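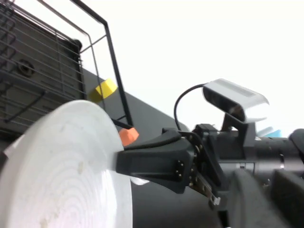 Berrada is looking for a kitchen and dining room helper for our lunch house in Tidgate. We cook one menu every day for the people who work nearby, and we serve it at long shared tables. You will help to lay the tables, bring the food and wash up after. Our dishes are plain, like the round white plate with fine rings in its surface, and we ask that each one is checked for small spots before it goes out.

The work is 6 hours a day, Monday to Friday, with lunch included. The contract starts in March and is for two years. Experience is welcome but we can teach you – more important is that you come on time and like to work with other people.

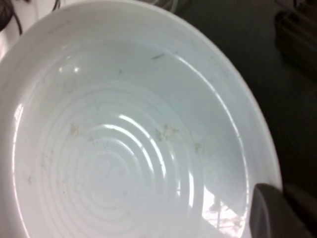 You should speak enough English to talk with guests about the food and about allergies. A second language is a plus, because our team speaks several.
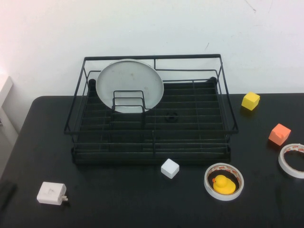
Your first days will be with Ľubica Sýkora, who leads the dining room. She will show you how we set the tables and how we close. At closing, plates stand upright in a black wire rack, and the cloths go in the laundry bag by the back door.

To apply, please write a short letter to Dinesh Chowdary at Berrada, 102 Daroment Street, Tidgate. Tell us when you can come for a trial lunch – it is paid.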